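How a Robot Arm Opens a Drawer

Opening a drawer takes you less than a second. You look at it, put your fingers on it, and pull. A robot arm has to be told, or taught, every part of that job. This page explains the parts in order, using the arm at Hokora, a shared workshop where several people are building a robot helper called Kurkel.

What the arm is made of

A robot arm is a chain of stiff pieces called links. The places where the links meet are called joints. Inside each joint is an electric motor. When the motor turns, every link past that joint moves with it.

Your own arm works in a similar way. Bend your elbow and your hand goes along for the ride. Your shoulder moves your hand even farther, although the shoulder itself hardly moves at all. The same rule applies to the robot. A small turn at the base makes a large movement at the tip. If the base joint is off by one degree, the tip can miss its target by more than the thickness of a drawer front.

At the tip is the gripper. A gripper is the robot's hand. Most grippers have only two or three fingers, and many can do just two things: open and close.

How the arm knows where it is

Close your eyes and touch your nose. You can do this because your body keeps track of where your arm is. A robot does this with a sensor called an encoder. There is an encoder in each joint, and it measures how far the joint has turned. The computer takes all the joint angles, adds in the length of every link, and works out where the gripper must be. This calculation is called forward kinematics.

To reach for a drawer, the computer has to do the calculation the other way around. It starts with the place where the gripper should go and works out the angle for each joint. This is called inverse kinematics, and it is harder. There may be several sets of angles that put the gripper in the same place. You can test this with your own arm. Put one finger on a table and keep it still. Now move your elbow up and down. The finger stays where it is, but your joint angles change.
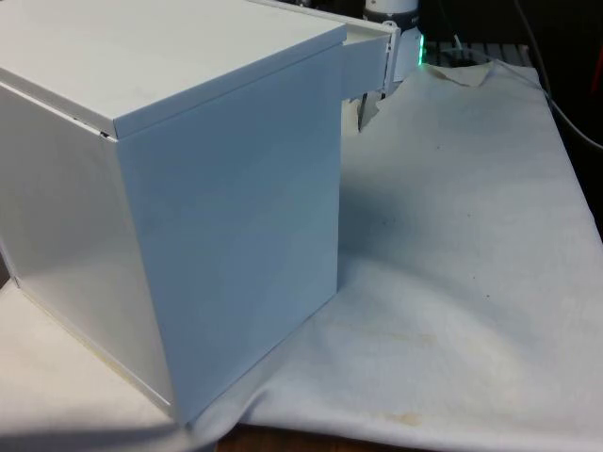 A drawer adds another problem. It can slide in only one direction. If the arm pulls straight along that direction, the drawer moves easily. If the arm pulls a little to one side, the drawer presses against its guides. The pressing causes friction, and the drawer slows down or gets stuck. Engineers call this binding. You may have felt it when pulling an old drawer by one corner.

A person who feels a drawer bind will wiggle it without thinking. A simple robot will not. It will keep trying to follow its path and push harder and harder, until a motor stops, the gripper slips, or the whole cabinet slides across the table.

There are two common ways to deal with this. The first is to make the path very exact. The second is to let the arm be a little soft, so that the drawer can guide the arm as it moves. The second way is called compliance. A compliant arm acts somewhat like a hand holding a dog's leash. It pulls in one direction and gives way in the others.

Khadija Soliman wrote the first drawer program for Kurkel. It had an exact path and no compliance. In 28 tries, the drawer opened fully 10 times. In most of the other tries it stopped at the same point, a short way out. Gaetano Sartori then changed the settings so that the arm could give way from side to side. The path stayed the same. The next set of 28 tries had only a few failures, and most of those came from the gripper losing its hold.

Teaching by showing

Some movements are too awkward to write as a list of numbers. For these, a person can guide the arm through the job while the computer records the joint angles many times each second. One recorded run is called a demonstration. By October, the builders had saved 391 demonstrations. Of these, 93 were of drawers. The rest were of lids, cups, and folded cloth.

A computer program can compare the demonstrations and look for what they have in common. The start of each run may be different, but the part where the drawer slides is always nearly a straight line. The program learns to keep that part straight.

Try it yourself

You need a shoebox lid, a book that fits inside it with a small gap on each side, and one finger.

Put the book flat in the lid. Push it from the middle of its short edge. It should slide in a straight line.

Now push it from one corner. Watch the book turn and touch the sides of the lid. This is binding.

Push from the corner again, but keep your wrist loose. See whether the book travels farther before it sticks.

Words to know

Compliance: letting a robot give way a little when something pushes on it.
Demonstration: one recorded example of a job.
Encoder: a sensor that measures how far a joint has turned.
Gripper: the part of a robot arm that holds things.
Joint: a place where two links meet and can move.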